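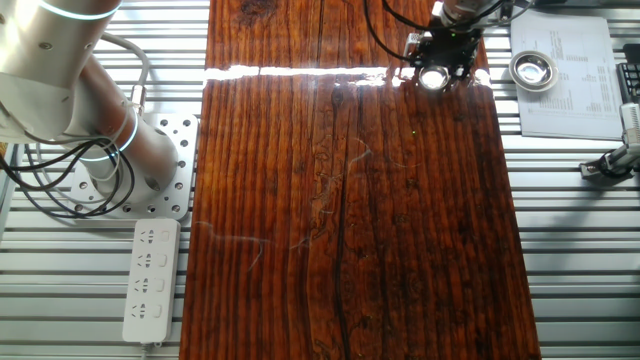
Subject: Re: [cell-planning] Budget for the second Vurnatent bench

Hello all,

Thank you for the comments on my first list. I have put the numbers again in order, and I ask you to read them before the purchase form goes out at the end of March. The new bench will stand in the Pfister building and should be as similar as possible to the one we have now, with arms on perforated plates and a table of aluminum profiles.

1. Table and plates
We buy the profiles cut to length from Eltport. The delivery time is 7 weeks, so this order must go first. The mounting plates should have the same hole pattern as the present ones, otherwise we must make adapters and I have no money for them. I also want a few meters of extra profile for the posts. Last time I forgot the corner brackets and paid shipping two times.

2. Grippers and small objects
Please do not put only the arms in the budget. Small metal dishes, bowls and a wire mesh basket cost very little, but each one needs different fingers or at least different pads. I have reserved money for 2 sets of fingers per arm. A wooden board with a strong grain and a glossy finish is also on the list. It shows glare from the lamps, and I would like to have the same difficulty on both benches. 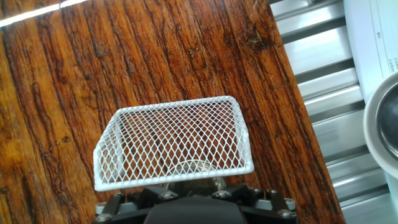
3. Power and cables
I am asking for 116 dollars for power strips, cable chain and clips. It looks like a lot for small things. At present the black cables lie in loops on the table, and when we move something we have to arrange them again. Each power strip should have a switch for every outlet.

4. Cameras
We need fixed cameras beside the table and a small one at each wrist. The price of the lights is not yet in my list. If somebody has an offer for diffuse panels, please send it to me directly.
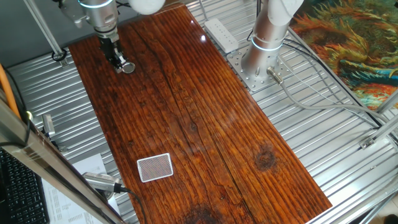

Earlier in this thread, at 16:30, a list member wrote:

> I agree with the list in general, but I miss the spare parts. In our
> group we bought two arms and no spare gripper, and then we waited a
> month with one arm standing still. I would take 30 percent off the
> camera line and put it in spares. Also, is the service contract
> included in the price of the arms or is it separate? For us it was
> separate and it came as a surprise in the second year.

These are good points. The service contract is separate, and I have now written it on its own line, for the first year only. About the spares, I can agree to one complete gripper and one cable set. I do not like to take so much from the cameras, but I can wait with one of the fixed ones until the next budget.

One question is still open for me. Should both arms come from the same supplier in one order, or do we order one now and the other after the table is installed? With one order we have less paperwork. With two orders we can still change the position of the second plate.
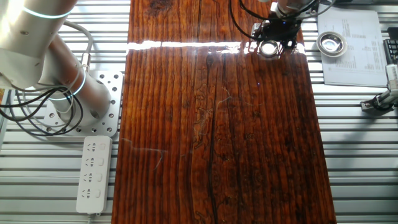

Curirero Equipment Planning Group
Bench hardware and purchasing

Please answer to the list and not only to me, so the others can see it. The form must be complete before noon on the last working day of the month. After this I cannot change the lines anymore, only the quantities.

With kind regards,
for the Vurnatent bench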